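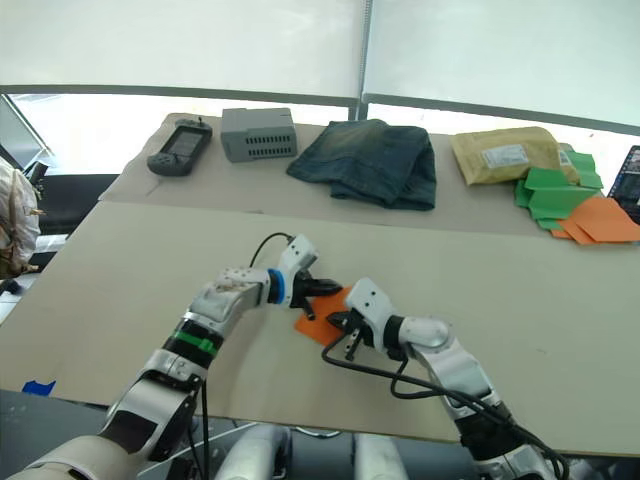 Orange paper on a beige work surface.

Colored handouts for a public meeting: which paper, and how should they be filed?

Posted by Jovita Jaramillo
Community Help, Printing and Paper Records

Our neighborhood association distributes a printed notice before each general meeting. For several years the notice was printed on plain white paper, and residents have told us that it is easily mistaken for advertising. The board has therefore approved the use of orange paper, beginning with the mailing of 30th September.

I would be grateful for guidance on the following points. We require 700 copies per mailing, single-sided, with text in black and a small map in the lower corner. Our office printer is an older laser model. The local supplier, Barajas, offers a bright orange sheet in two weights, and the clerk could not tell me which of them is suitable for folding by hand. I should also like to know whether black text remains readable on a strong orange for residents with poor eyesight, and whether a copy on colored paper is acceptable for our permanent records. Our bylaws require that one copy of each notice be kept, but they say nothing about the paper.

A trial run of the lighter sheet in August produced several jams. I do not know whether the paper or the printer was at fault.

Reply from Gristeo

I managed the print room of a county office for many years and can address most of these points.

Weight. Please choose the lighter of the two sheets if the notice is to be folded in thirds. Heavier stock cracks along the fold unless it is scored first, and the crack shows more on a deep color, where the toner flakes away and leaves a pale line. If your supplier's heavier sheet is a card stock, it should not be used in an older office printer at all without consulting the manual.

Jams. Colored paper that has been stored in an open package during a humid month will often curl. Keep the package sealed until the day of printing, fan the stack before loading it, and fill the tray only halfway. Should the jams continue, turn the stack over. Many packages carry an arrow on the wrapper showing which side is to be printed first. If a fresh package of white paper also jams, the feed rollers need cleaning or replacement.

Readability. Black on a light or medium orange is generally acceptable. Black on a very deep orange is tiring to read, particularly in small type. I recommend type no smaller than 12 point, with bold reserved for the date and the room. The map is the greater concern. Gray shading tends to disappear on colored stock, so ask whoever prepares it to use solid black lines with no fill. It would be prudent to print a single sheet and show it to two or three older residents before the full quantity is run.

Quantity. Order more than 700 sheets. Packages are commonly sold in 500s, and the remainder of the second package will cover spoiled copies and the extra notices that are always requested at the door.

Reply from Hemo

we used yellow and people still threw it out. put the meeting date in huge letters at the top, that helped more than the color did

Reply from Zirnamden

The reply from Gristeo is sound with regard to printing. I write only on the question of records.

Dyed papers are a poor choice for a permanent file. The color fades with exposure to light and, in damp conditions, may transfer to the sheets on either side. Our historical society holds a box of 225 club notices on assorted colored papers, and a good number of the white letters stored among them now carry pink and orange stains.

The customary practice is to print the file copy on white, acid-free paper and to write in pencil in the margin that the notice was issued on orange. If the board wishes to keep an orange copy as well, place it in its own folder with a sheet of plain acid-free paper in front and behind. Neither copy should be laminated, and staples and paper clips should be removed before filing.

As to your bylaws, I cannot offer legal advice. A requirement to keep "one copy of each notice" would ordinarily concern the text – but the board may wish to record its decision in the minutes so that the matter is settled for those who follow.

Comment from Jovita Jaramillo

Thank you. The wrapper does have an arrow, and the sheets had been loaded with the wrong side up. I have asked Barajas to hold two packages of the lighter weight, and the map is being redrawn without shading. The file copy will be printed on white.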